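Gerkombridge, 11 February 2022

Tirow adds peat-free seed compost to Lagman range

Garden supplier Tirow has added a peat-free seed compost to its Lagman range. The mix is made at the Prerodside site from composted bark and coir, screened to 5 mm, and is sold in 80-litre bags. A first run of 4000 bags goes to garden centres this month.

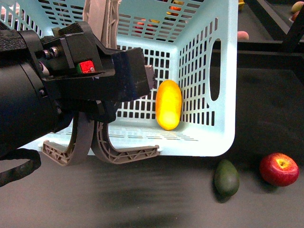

Photo: Tirow press office

"It holds water evenly and drains well in shallow trays," said Latifa Tahiri, product manager. A coarser grade for potting on – product code 741 – follows in October.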